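The examples nobody wants to pay for

A buyer rang me in August to ask what a demonstration costs. He wanted a price per unit, the way one would price a bolt. I said it depended on what was being demonstrated, how badly it was allowed to go, and who would throw it out afterwards if it was no good. He said he had a quote from another supplier for 2,000 demonstrations at a fixed rate and could I match it. I could not, and I didn't try very hard.

I have thought about that call a good deal since. The price he had been given was probably fair for what he would get. My complaint is with the unit. We have settled on counting demonstrations because they are easy to count, and the counting has started to decide what gets recorded. I think this is a mistake, and an expensive one, and I would like people who commission this work to stop doing it.

Some background for those who come to it from the software side. A two-armed robot is driven by an operator through some job, such as pouring from one vessel to another. Everything is stored: the camera views, the joint positions, the opening and closing of the grippers. Each run through the job is an episode. A policy is then trained to reproduce what the operator did, given what the cameras saw. If there are enough episodes and they are varied enough, it will do the job in situations it was never shown. The word "enough" hides most of the difficulty.

At Vadeck, where I worked before setting up on my own, we once delivered 1,497 episodes of one pouring task to a client. The contract gave a minimum and we had passed it. The policy trained on them was poor. It reached well and it lifted well, and then it poured as if the glass were always in the same place and always empty. When we went back through the recordings the explanation was plain enough. The operators had got fast. They were paid to a daily target, and the quickest way to meet a target is to put everything back where it was and do the same thing again. By the second week they had a rhythm, and the rhythm was what the policy learned.

Hauke Ruppert, who ran the floor there, then did something that annoyed the accounts department very much. He took the target away. Each operator was told to change the table before every episode: move the glass, swap the bottle, start with some liquid already in the glass, turn a container so its label faced the wrong way. The daily output fell by more than half. We made 600 episodes under those rules, and the policy trained on the 600 alone was better than the one trained on the larger set. It still spilled. But it looked for the glass first.

I don't offer this as proof of anything general. It was one task, one pair of arms and one method of training, and I have seen the opposite result since, on a job where variety simply confused matters because the task itself was narrow. If a machine is going to screw the same cap on the same bottle in the same fixture for the rest of its life, then record that and go home. Kitchens and bars and laboratories are different, and those are the places people are asking for now.

Drinks are a good case because they look easy. Almost everything on the table is transparent, or shiny, or both. A depth camera is no great help with a clear glass decanter. Liquids change level as the job goes on, so the same bottle is a different weight and balances differently at the end of a session. Caps are a trouble of their own. The operator has to hold the body of a container firmly enough that it does not turn, with one gripper, while the other gets hold of the lid, and a soft plastic container held too firmly changes shape. An operator learns to do this by feel at second hand, through a controller, watching a screen. It takes some people weeks. A few never get it, and they are often the ones who are very good at stacking and sorting.

So when a client says that a table for this sort of work looks untidy, I have to explain that the untidiness is a large part of what they are buying. Half the objects may have no role in the episode being recorded. They are there to be ignored, and a policy has to be shown things being ignored just as it has to be shown things being used. A green bottle that matters in one episode should stand about doing nothing in the next ten.

There are arguments on the other side and I will give the two I hear most.

The first is that variety can be added later, by computer. Change the colours, shift the lighting, paste in a different background. I use these methods and they are worth using. What they can't do is change what the operator's hands did. If the glass was always in one place, the arm always moved along one path, and recolouring the tablecloth gives you a great many pictures of the same movement. Simulation goes further, and for rigid objects it is often very good. For a half-full jar with a screw lid I have yet to see it save anyone any time.

The second argument is about money, and I take it more seriously. Slow episodes cost more. A small firm has a fixed sum to spend and somebody above them who wants to see a number. Zamani, a small outfit I advised last year, had exactly this trouble: the grant they were working under had the number of episodes written into it, and every slow careful morning put them further behind. They did what I would have done. They recorded quickly in the afternoons to fill the quota and carefully in the mornings to get something they could train on. The afternoon material is still on a disk somewhere.

That is wasteful, and the fault lies with whoever wrote the grant. If it had asked for so many distinct arrangements, with a list of what had to vary between them, the same money would have gone into the mornings. Writing such a list takes a day or two of thought. It means deciding beforehand what the machine will meet in use: which containers, how full, how crowded the surface, what sort of lids, which arm does what. Most clients have never been asked to sit down and do it, and in my experience they are quite good at it once they are asked.

I would go further and pay for mistakes. Under a counting regime a fumbled episode is thrown away and costs the operator time. Yet the moment when a gripper slips off a lid and the operator backs up, shifts the jar and tries again is the most useful thing that will be recorded all week. Without it the policy has no notion of what to do when it slips, and it will slip. At Hurkik, where I have been spending my Tuesdays, the rule is that an episode with a recovery in it is kept, marked and paid the same as a clean one. The operators were suspicious of this at first and assumed it was some sort of test. They have relaxed, and the recordings have got better, partly I think for the plain reason that people who are not afraid of dropping something will try a harder grasp.

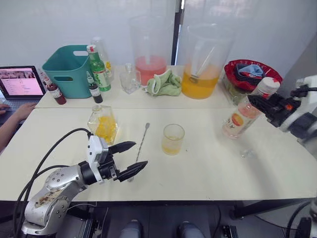
Drinks work, from the head camera and then from a wrist.

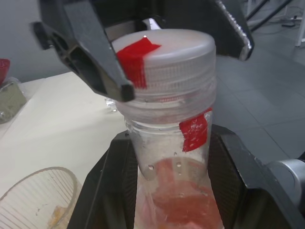

None of this is an argument for recording less. I would like there to be a great deal more of it, and I expect there will be. The tools are getting cheaper and the controllers are much better than the ones I learned on, which gave me a sore wrist for most of a winter. But the cost of the robot is now a small part of the bill on most jobs I see, and the operator's time is the large part. It makes no sense to spend the large part on repetition.

There is also the question of who does the work. Operators are mostly treated as casual labour, brought in for a project and let go after it. Then the next project starts with new people and spends its first weeks on material that is fit only for the bin. A good operator knows which grasps the arms can hold and which they can't, notices when a joint has begun to stick, and will tell you that a task has been written in the wrong order. I have had whole task descriptions rewritten for me by someone on an hourly rate, and rewritten correctly. Lulovitz keeps its operators on permanent contracts and has them review one another's episodes for part of each day – an arrangement I thought extravagant until I saw how little of their material was rejected.

As for the buyer who rang, I sent him a page of questions in place of a price. How many kinds of container? Will they be full or part full? Is there a lid, and does it screw or lift? What else will be on the surface? Should the machine carry on after a slip, or stop and wait for a person? He wrote back a fortnight later with answers to all of them and one of his own, which was whether the table would ever be wet. I had left that off the list, and it is on there now.

Contact | Copyright, all rights reserved | Back to top
Share 2 | Comments 0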